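Kit > Clubs and Classes > Build Kits > Pluvo Club Kit

Pluvo Club Kit
Part no. 1184
£395 to schools and registered clubs

The Pluvo is a small pick-and-place robot that students put together themselves, wire up themselves and then (this is the good bit) argue with for a whole term. It comes from Fundano as a box of parts with a printed build book, and it's the kit we've used for the Friday club in Vetesthorpe for long enough to have worn the corners off two copies of that book.

It suits a team of three or four from the age of 13 upwards. Younger ones get on fine with it too if somebody older does the crimping.

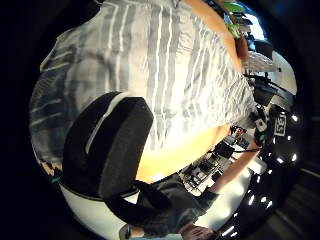

Reaching across to the kit at a busy desk.

What's in the box

- Base, upper arm and forearm sections, with bearings already pressed in
- Five servos, plus one spare
- Two-finger gripper with swappable pads
- Controller board and its case
- Cable set, labelled at both ends
- Fixings in bags numbered to match the build book
- Build book, and a card with the link to the lesson files

You'll need your own laptop, a couple of small screwdrivers and a table you don't mind clamping things to. Power supply is sold separately, as most clubs have a drawer full of them already.

The gripper lifts 500 g, which is plenty for anything in the Yilma Challenge rules, and the arm reaches 400 mm from the centre of the base. If you want to lift a full drinks bottle, look at the bigger kit in the list further down. Our lot tried it with the Pluvo anyway and learned a great deal about servo horns.

From the club bench
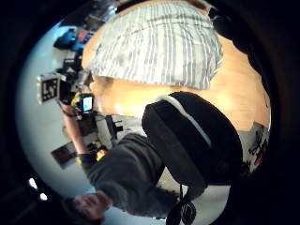
Vetesthorpe, March

The Yilma task this year is soft things: pick up a folded cloth, move it, put it down still folded. It sounds dull until you try it! A wooden block stays where it is when you nudge it, but cloth slides and slumps, and it goes a different way every time. We had one team spend an entire evening on the approach angle alone, and they left happier than I've seen them all year.

The stock pads are a bit slippery for fabric. The ribbed ones (in the accessories pack) are much better, and so is a strip of bicycle inner tube, cut to size and glued on. Give the glue until the next session.

Sort out the wiring early

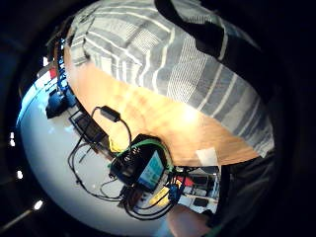 4 min read

I used to leave cables to the end. Don't! Once the arm is moving, every loose loop is something for it to catch, and a team that has just got its first clean pick does not want to stop and tidy up. A brightly coloured cable among the black ones is a great help when you're trying to follow a run by eye, so we swap at least one in on every build.

A few things we now do every time:

1. Power off at the wall before touching the servo connectors.
2. Bend the arm through its full travel by hand and watch the cables as it goes.
3. Leave slack at the shoulder, much more than looks sensible.
4. Write the port numbers on tape and stick it to the case.

The labels supplied are paper and they do rub off by about half term. Lensa Tamiru's group covered theirs in clear tape on day one and theirs are still readable, so the rest of us have copied them.

Setting up the table takes longer than people expect. Choose a desk with room behind it as well as in front, clamp the base before you plug anything in, and mark the four corners of the working area with masking tape. If your tabletop is made in two sections, keep the base and the target on the same one - a small step at the join is enough to put the gripper off,

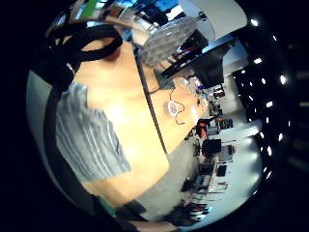

and you'll spend an hour blaming the code for it. Ask me how I know. After that it's the calibration routine in chapter three, which takes ten minutes with practice and most of a lesson without. Let the students do it. They get quicker, and they start spotting when the arm has drifted before you do.

Spares are easy to get hold of. Servos are the part most likely to go, usually number two at the shoulder, and replacing one is four screws and a plug. Club orders can be split over two terms; put both order references on the form.

Related items
Pluvo Ribbed Pad and Accessories Pack
Pluvo Spare Servo (single)
Pluvo Plus Club Kit
Yilma Challenge Practice Mat
Build Book, extra copy

Vetesthorpe Robot Club kit pages | Contact us | © Vetesthorpe Robot Club | Back to top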